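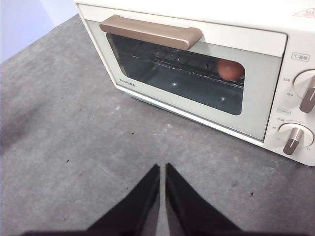
Fault Investigation Technician, Manipulation (fixed term)
Timum, Demville site
Ref. 52

Timum builds and tests robot arms for light kitchen work. We are hiring one technician to join the fault investigation group, which reports to Jinlong Wan.

Background
In December an arm at our Fustthorpe site failed to release its grip after a stop command. The gripper stayed closed on an oven door handle while the wrist joint went on turning. The handle broke and the door glass cracked. No one was hurt. The stop had been logged as complete 9 seconds before the motion ended. All unattended runs at both sites were suspended the same day, and they remain suspended.

The fault has since been repeated on the bench, but only at low grip force and only with some objects. We do not yet have a cause. The two leading candidates are a dropped message between the wrist and gripper controllers, and a worn cable at the wrist that loses contact in certain arm positions.

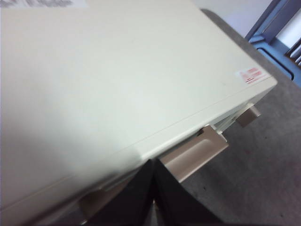 The person hired will run the remaining test series, 34 cases in all, using household appliances and fragile items. Each case is run with a person at the stop button and is written up before the next one starts.

Duties
Set up and run grip and release tests to a written plan
Inspect cables, connectors and fingertips before and after each run
Compare controller logs with video and record any mismatch
Keep the fault register up to date
Halt testing when a limit is exceeded, without asking first

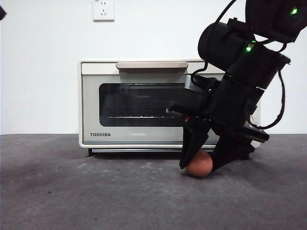

Gripper closed on an egg, toaster oven behind.

Requirements
Two years of hands-on work with robot arms or similar machinery
Able to read wiring diagrams and use a multimeter and oscilloscope
Basic Python for log parsing
Clear written English
Experience with lockout procedures is preferred. Knowledge of the Mabaso controller is useful but can be learned here.

Terms
Full time, 6 months, on site. Extension depends on the outcome of the investigation. Some travel to Fustthorpe, paid. Safety shoes and glasses are supplied.

To apply
Send a resume and one fault report you have written, with customer names removed, to the Demville office by 1/3/19. Quote the reference above. Interviews include a short practical task at the bench.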